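Term two of robotics club, and we finally have something to teach

I've been meaning to write this up since March, and now that the marking is done and the kettle's on I've run out of excuses.

For anyone new: I help run the after-hours robotics club in Favley with Zübeyde Demirtaş, who does the hard bits, and Graham Sugden, who does the soldering and the sausage rolls. Last year we built line followers. They were great fun and they followed lines. This year the kids voted to have a go at robot learning, where you show the machine a job over and over and it tries to work out the pattern for itself. I was thrilled, and then I lay awake wondering how on earth we'd do it on a club budget!

The job they picked is putting away the cutlery. Every kid in the group has been nagged about it at home, so the motivation is sky high. They called the project Givska (don't ask me, there was a long argument on the whiteboard and that's what was left at the end of it).

We do the showing by hand. You hold a gripper in each hand, you do the task with those instead of your fingers, and the recording goes into the training set. It sounds easy. Try picking up a spoon that way and you'll find yourself holding your breath. The little ones are better at it than the adults, mostly because they don't get embarrassed and speed up.

Cyril Blackburn spent a whole evening on nothing but approach angles. His theory is that you come in low with the fingers open on both sides of the handle, stop, and only then close. The older kids thought he was being fussy until they compared their recordings with his, and now there's a sign on the wall that says WWCD.

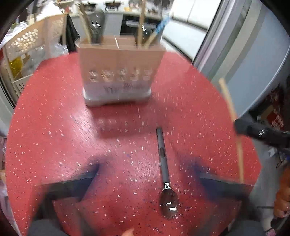
Spoon between the fingers, chopstick-style stick in the other gripper, holder waiting at the back.

The long thin sticks are a right pain, by the way. They roll, they twist in the grip, and if you grab one too near the end it swings about like a weather vane. Amber Sugden has been keeping a notebook of every way she's managed to drop one, with drawings, and it's the best bit of engineering documentation we've had from anybody in the club, me included.

As of last night we have 3,949 recordings. Our target for the term was 3,000! Imogen Wragg wrote the script that sorts them, and she's already thrown out the ones where somebody sneezed or started the job before the recording did. We trained a first small model on four evenings' worth, and on the practice arm it got the spoon up off the table and then let go of it over the floor. The cheer was enormous. I think they heard us at the bowls club.

Next job is more variety – different tables, different lighting, cutlery from different kitchens. If you're local and have odd forks you don't want, bring them along. Zübeyde also wants to try starting with the holder on the left, then on the right, as she suspects the model has only memorised where we always put it. She's probably right, she usually is.

We start at 7 as usual, and Graham says the soldering bench is open again for anyone who wants to fix their line follower from last year. Mine still only turns left.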